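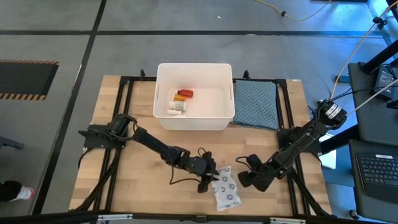

Salamatu Tamuno objected to an early draft that a single planner for two arms hides which arm is waiting. We therefore log each arm's hold time separately.

**Figure 1.** Bench with both arms near a soft package; bottles in the bin.

### 4.2 Arm assignment

The Premine planner gives the first contact to one arm and keeps the other at a hover pose. It replans every 600 ms. Of 412 trials, 378 finished without a reset.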